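Used workstation as a home server, worth it or not?

Home Servers and Storage > Buying Advice
18 replies, 1,606 views

pinecone_dad
I want to stop paying for cloud storage. We have a lot of family photos, scanned paperwork, and some video from when the kids were small, and the monthly bill keeps creeping up. Backups of two laptops would also go on it. No gaming, no fancy media setup, maybe some music streaming inside the house.

Options I have looked at so far:

1. A new four-bay Bevix box. Small, quiet, comes with its own software. With drives it would cost me close to what I spent on my last car repair.
2. An off-lease office workstation from Barbosa, the surplus place off the highway. They have a row of them for cheap, no drives, 90 day return.
3. Keep paying and stop thinking about it.

I am comfortable with a screwdriver but I have never set up a server. It would live in a hall closet. What would you do?

tollbooth
Option 2, easily. Those machines were built to run all day in an office. You get a better processor and more memory than any small box at that price, and if the power supply goes you can find another one used.

MargeInTheGarage
Option 1. You said you have never set up a server. The small boxes walk you through it and send you an email when a drive is failing. My Bevix has been on a shelf for years and I touch it when there is an update.

tollbooth
The free server software also sends an email when a drive is failing.

MargeInTheGarage
If you set it up. Most people don't.

kettle_black
What does power cost where you live? I never see this in these threads and it decides the whole thing. An old workstation can idle at three or four times what a small box does. Over a few years that eats the savings. Borrow a plug-in meter and check before you commit.

pinecone_dad
Power is fairly cheap here. I'll see if the library still lends out those meters.

kettle_black
Ours does. Leave it plugged in for a whole day, not ten minutes. The reading moves around a lot when the drives spin up.

slowcooker88
I went the workstation route in February and I would do it again, with some warnings.

First, the power supplies in office machines are often a special shape with a special connector. You can't always put in a regular one from the store. Check the part number and see what used ones sell for before you buy the computer.

Second, many of them only hold two full-size drives. People buy one thinking they will fit six drives because the case is big. The case is big because of the cooling and the card slots.

Third, the startup screen will complain if you unplug a fan it expects to find. Mine stopped and waited for a key press every time until I put the original fan back. That is a problem for a machine with no keyboard attached.

oldgreybeard_tx
Good list. I would add: ask if the BIOS is password locked. Surplus shops don't always check. I had to take one back because of that, and the guy at the counter had no idea what I was talking about.

MargeInTheGarage
This is my point. That is four things to look into before he has even copied a photo.

tollbooth
He asked for advice on buying one. That's what advice looks like.

pinecone_dad
It's fine, I would rather know. Is noise a problem? The closet shares a wall with a bedroom.

slowcooker88
Idle noise is low. Drives are what you'll hear, mostly a clicking when they are busy. I put a square of rubber mat under the case and it helped with the hum through the floor. Schedule the backups for the afternoon if the bedroom is empty then.

oldgreybeard_tx
A closet with the door shut will get warm. Leave a gap at the bottom or swap the door for a louvered one. Mine got hot enough in summer that the drives were throwing warnings, and I ended up moving the whole thing to the laundry room.

junebug_net
Disagree with most of this thread. Nobody has asked about the second copy. It doesn't matter which box he buys if the only copy of the kids' videos is in one hall closet. I'd buy the cheap workstation, put the money saved into two external drives, and keep one at a relative's house. Swap them when you visit.

kettle_black
Seconded. Two mirrored drives in one case is one copy as far as a fire or a burst pipe is concerned.

MargeInTheGarage
Agreed on that part. I keep one at my sister's.

pinecone_dad
OK, that changes the budget a bit but it makes sense. So a used machine, two internal drives mirrored, two externals that rotate. Anything to look for inside the case when I go to the shop? They said I could open one up on the counter.

slowcooker88
Yes, open it. Lay it on its side and take the cover off. What I check:

Dust. Some is normal. A thick felt layer on the heatsink means it ran hot for a long time.

Capacitors on the motherboard. Tops should be flat. Anything domed or crusty, put it back.

Drive caddies. Shops pull the drives for wiping and the caddies or rails often go with them. They are annoying to buy one at a time.

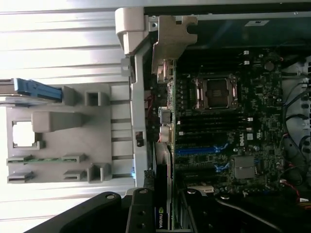 Memory slots. See how many are filled and with what. Workstations can be picky about the type, and some want sticks added in matched pairs. If it already has what you need, that saves you a round of guessing.

Cables. Look for the spare SATA power plugs. Some of these machines have exactly as many as the factory thought you needed.

Then ask them to power it on and let it sit for a few minutes. Listen for a fan that rattles or one that ramps up and down.

oldgreybeard_tx
Also replace the coin battery on the board while you have it open at home. It costs next to nothing and saves you a confusing evening when the clock resets.

tollbooth
And don't buy used hard drives to go in it. Used computer, new drives. I have a pair of Gristitz drives that were sold to me as "lightly used" and the health report said otherwise.

junebug_net
I run used drives and have had no trouble. With a mirror and an offsite copy, a dead drive is a Sunday afternoon job. You pay a lot extra for new.

tollbooth
For a first build I still say new. He has enough to learn.

pinecone_dad
Going new. Thanks everybody. I'm going over there after work with a flashlight and I'll post what I end up with.

Edit: Came home with one. BIOS was not locked, both caddies were there, and they threw in a power cord. The memory it came with is plenty for now. I haven't picked the software yet, so if there's a thread comparing them please link it. Meter reading to follow once the library has one back in.

Share this thread: 4 shares

Comments from readers

guest_dell_fan: My office is getting rid of a stack of these. Might ask for one after reading this.

rainyday_reader: The part about the fan and the startup screen explains two weeks of my life. I kept thinking the network card was bad.

hobbyshelf: I have a Merka enclosure on my desk for the rotating copies and it works fine. Label your drives with the date you last swapped them.

guest: Would have liked more on what software to use. The hardware is the easy half for me.

Recent in Home Servers and Storage

Plug-in power meters: post your idle readings
Moving 1,000 photo folders without losing the dates
Closet cooling, with and without a fan
Bevix four-bay: drive light stays orange after update
What do you keep at a relative's house?
Labeling cables so the next person can follow them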